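Última revisão: 4 de outubro de 2022. O que estava escrito antes dessa data sobre a calibração estava errado; apaguem as cópias locais.

# Levum-panos

Conjunto de demonstrações de manipulação de tecidos, recolhido pelos alunos com pinça de mão. Serve para treinar as políticas do braço que levamos à prova de Maio, o Torneio Nunden, categoria "tarefas domésticas". Ficámos em penúltimo na última edição, com um braço que dobrava guardanapos de papel muito bem. A prova era com toalhas.

## Conteúdo

| Parte | Episódios | Estado |
|---|---|---|
| `treino/` | 2.000 | revisto |
| `validacao/` | 449 | revisto |
| `por_rever/` | 587 | ver abaixo |

Cada episódio traz o vídeo da câmara da pinça, a abertura dos dedos ao longo do tempo e uma etiqueta de tarefa: `agarrar`, `esticar`, `dobrar` ou `largar`. A etiqueta `largar` inclui largar sem querer. Discutimos isto durante duas reuniões e ficou assim.

## Como usar

```
python prepara.py --origem treino --saida lumetlow
python verifica.py lumetlow
```

O `verifica.py` queixa-se de tudo. Os avisos amarelos podem ser ignorados; os vermelhos também o foram, uma vez, e perdemos um fim de semana. `lumetlow` é o nome do nosso formato interno -- não existe documentação além do código, que tem comentários em três estilos diferentes.

## Regras de recolha

- Um episódio, uma tarefa. Quem agarra e dobra de seguida grava dois.
- Começar com os dedos abertos e acabar com os dedos abertos.
- Agarrar pela dobra, nunca pelo meio do pano esticado.
- Gravar em casa conta, e até se agradece: a mesa do laboratório é cinzenta e o modelo já a conhece melhor do que nós.
- Não arrumar o quarto antes. O júri também não arruma.

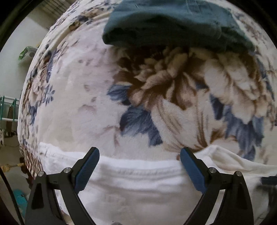
**Clube de Robótica Jacobs -- Grupo de Manipulação**

Um pano branco entre as almofadas azuis, em cima de uma colcha felpuda com uma flor enorme, é o género de episódio que mais falta faz na validação. O segmentador antigo tinha opiniões fortes sobre flores e tratava qualquer pétala clara como canto de toalha. O novo hesita, o que consideramos progresso.

## Problemas conhecidos

- Em `por_rever/` há episódios com a etiqueta trocada entre `esticar` e `dobrar`. Não usar em treino.
- Branco sobre creme continua a ser o pior caso.
- O relógio da pinça atrasa-se nas gravações longas. O `prepara.py` corrige, desde que ninguém mude o nome dos ficheiros. Não mudem o nome dos ficheiros.

## Por fazer

- [ ] Rever o que falta antes de congelar a versão de Maio
- [ ] Chegar aos 3.000 episódios revistos em treino
- [x] Comprar toalhas

Uso livre para fins de ensino, com menção ao clube. Correções por *pull request*, com um episódio por linha no ficheiro `correcoes.csv`.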